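Projects > Adutance > Reports to funder

Search this site Enter keyword Go

Last updated 24 September 2026

Adutance: progress report, second period
Prepared by Giang Khổng, project lead, Gruritz

Summary

The project is on schedule for the main item of work, the collection of demonstrations of table clearing and table setting. It is behind on the second item, the written guide for new operators. Spending is within the approved budget. We are asking for one small change to the plan, set out near the end of this report.

At the close of the period we had 1710 accepted demonstrations against a target of 2000. The remainder will be recorded in October. We do not expect to need extra time on the arm for this.

Work done in the period

Recording went on at both sites, Gruritz and Vutby. Gruritz does the remote-control work, with the operator seated in the next room and watching the wrist camera and one overhead camera. Vutby does the hand-guided work, where the operator stands at the table and moves the arm directly. Both sites use the same task list so that the two sets can be compared later.

The task list now has 26 tasks. Most are short: pick up a cup and set it down in another place, move a bowl to the far side of the table, take a utensil out of a pan. A few are longer and join two or more of the short ones together. The long tasks were added at the request of your reviewer after the first report, and they have taken more operator time than we planned. An operator who loses a cup halfway through has to start over, and the failed try is kept in a separate folder.

We changed how the table is laid out before each session. In the first period the objects were placed on a bare gray board with plenty of room between them. The results were clean but not much like a kitchen. We now use printed tablecloths, put the objects closer together, and leave things on the table that have no part in the task. Operators were told to lay the table as they would at home and not to tidy it for the camera.
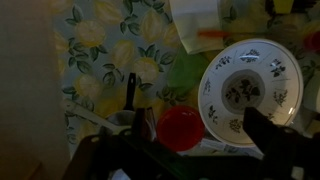
Wrist camera view with the gripper open. The small red cup sits between the fingers, with the patterned bowl to its right.

Crowded tables are harder for the remote operators than for the hand-guided ones. At Vutby the operator can lean over and look. At Gruritz the wrist camera is all there is for the last part of the reach, and the gripper's own fingers hide a good part of the table. Operators deal with this in different ways. Some stop above the object, line up, and go straight down. Others come in from the side and correct as they go. We have not told them which to use. Both ways are in the set, and the session notes say who was operating.

Low light has been the other trouble. Several evening sessions at Gruritz came out dark in the lower part of the wrist view, where the fingers are. We kept the ones where the object could still be made out and dropped the rest. A second lamp has been put up on the window side. Sessions recorded with the lamp are marked in the notes, and we would like to keep both kinds, given that a home kitchen will not always be well lit.

Operators

Three people were trained in the period, all at Gruritz. Training takes longer for remote control than for hand guiding. New operators tend to close the gripper too early and then push the object along the cloth. The fix has been plain practice with a plastic cup before anything that can break is put on the table. Two bowls were broken in the period, both during training, and were replaced from the supplies line.

Operators also asked for a pause control on the foot pedal. Holding the arm still by hand while thinking about the next move was tiring, and it put small shakes into the recordings. Cao, our parts supplier, fitted the pedal late in the period. Early sessions with it look smoother, but we have not measured this yet.

Checking

Every demonstration is watched once by someone other than the person who recorded it. The checker marks it accepted, rejected or unsure, and I go through the unsure ones myself. Most rejections were for the same two reasons: the object was let go before it touched the table, or the recording began after the arm was already moving. The second is a software fault on our side and has been fixed.

Folded paper and cloth gave the checkers the most disagreement. It is not always clear from the wrist view whether a napkin has been picked up or only dragged. We have written a rule for it – the napkin must leave the table fully at some point – and gone back over the older sessions with that rule in hand. Some accepted ones moved to rejected as a result. The count given in the summary is the count after this was done.

What is behind

The operator guide exists as a draft covering hand guiding only. The remote-control part was put off while the pedal was being fitted, as most of the instructions would have changed. Writing has started again, and I expect to send you the full draft by the end of October.

Change requested

We ask to move the money left in the travel line to operator hours at Gruritz. Fewer trips to Vutby were needed than planned, and the long tasks need the hours. The total does not change. A revised table is attached to the financial form.

Next period

– Finish recording and close the set.
– Complete the guide and try it on a new operator who has had no other training.
– Train the first policy on the hand-guided set alone, then on both sets together, and report the results side by side.

Questions on this report can be sent to me at the Gruritz office.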